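# Stismont table-top set: episodes with a gripper fault

Data card, second revision. Kept by Solange Melnyk. Please read the faults section before you train on any of it.
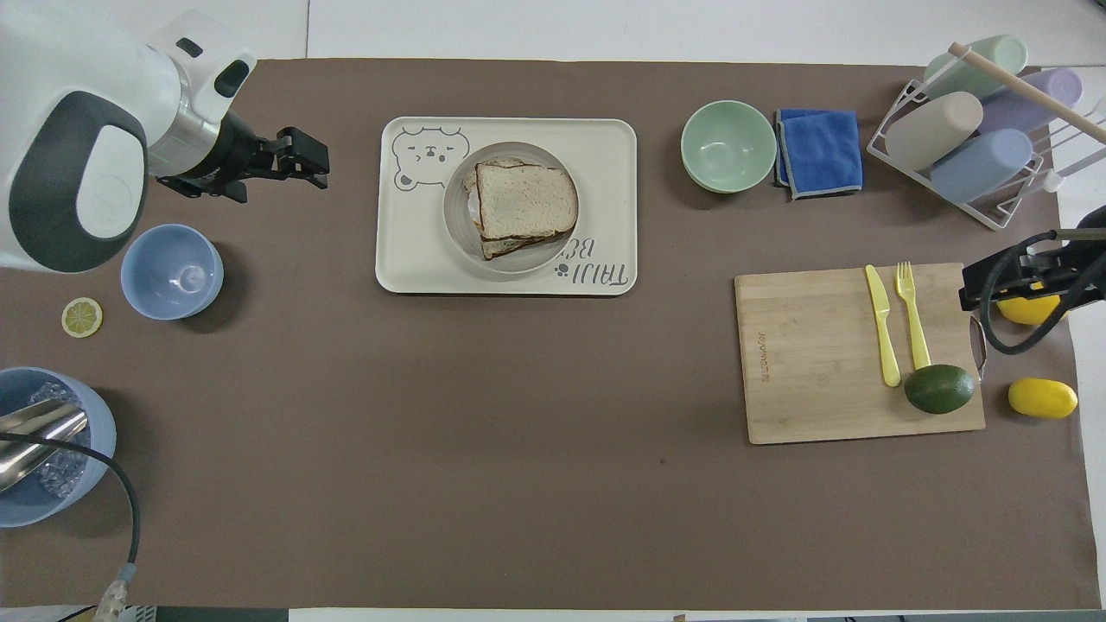

**Can I train on this set as it stands?**

Only on the part that passed the recheck, and even then I'd leave the left gripper's force channel out. The joint positions look sound. The force readings are wrong in at least 39 episodes, and I'm not convinced we found them all.

## What's in it

- 1,000 episodes of two-arm kitchen tasks, recorded under remote control
- Head view, joint positions for both arms, gripper opening, gripper force
- A short text label per episode, typed by the operator
- A `status` column: `ok`, `suspect` or `fault`

Tasks use small kitchen things: bowls, cups in a drying rack, a sandwich on a plate, lemons, ice and a scoop, a cutting board with a plastic knife and fork. The layout changes between episodes. The labels don't always keep up with it, so don't treat them as gospel.

## What went wrong

The left gripper kept closing after it was told to stop. It didn't do it every time, and it didn't do it hard enough to trip the safety limit, so it went on for a good while before Elba Painemal noticed the force trace sitting flat through a grasp that had plainly squashed something. A flat trace during a grasp should have raised a flag by itself. Our checker only looked for missing values, and a flat line has no missing values.

The first explanation was a loose connector. Ulises Zapata reseated it, ran 50 test grasps with no trouble, and the fault was marked closed. It came back in July. Fifty clean grasps on a fault that comes and goes proves very little, and I said so at the time (see the notes in `faults/left_gripper.md`).

The current explanation is that the Grakum driver holds the last good force value when a packet goes missing, and keeps reporting it as fresh. That fits the flat traces. It does not fully explain the late stops, which Uriel Zapata puts down to the same held value feeding the stop rule. Plausible, but he has reproduced it on the bench only with the packet loss forced by hand. Until somebody catches it happening unforced, I'm treating it as a good guess.

## How episodes were marked

| status | episodes | meaning |
|---|---|---|
| `fault` | 39 | flat force trace during a grasp, confirmed by eye |
| `suspect` | 151 | flat trace too short to be sure, or a late stop with a normal trace |
| `ok` | the rest | passed the new checker |

"Passed the new checker" means just that. The checker finds flat stretches longer than its window, and Emiliano Vergara chose the window by looking at the episodes we already knew were bad. It will be good at finding those. I'd expect shorter dropouts to be hiding under `ok`.

The right gripper runs the same driver. We haven't found a fault on that side, but it was used far less for grasping, so that isn't much comfort.

## Safety

- The emergency stop was tested and cuts power to both arms. It does not open the grippers. If a finger is caught, the gripper stays where it is until released by hand.
- Do not use the force limit as your only guard. It reads the same value that was being held.
- Hands off the mat while either arm is powered, including for "quick" resets. We had one pinched glove and no injury, and the incident sheet first called it a handling error. I've had that wording changed to "cause not established".

## Using the set

1. Filter on `status == "ok"`.
2. Drop `left_force` unless you've checked it yourself.
3. Don't use gripper opening as a stand-in for grasp success. A late stop looks a lot like a firm grasp.
4. If you report results on the whole set, say so. The Ibarra baseline was trained before the marking was done, and its numbers shouldn't be compared with anything newer.

The Midetti patch to the driver is in testing. It stamps each force value with its true age, which is what we should have had from the start. Episodes recorded with the patch will go in a separate folder and won't be merged with these.

## Open items

- [ ] Catch the fault without forcing packet loss
- [ ] Second pair of eyes on every `suspect` episode (Elba has started)
- [ ] Rerun the checker with a shorter window
- [ ] Same check on the right gripper
- [x] Reopen the fault report

Last changed 21/12/2018. Corrections to Solange, with the episode number please.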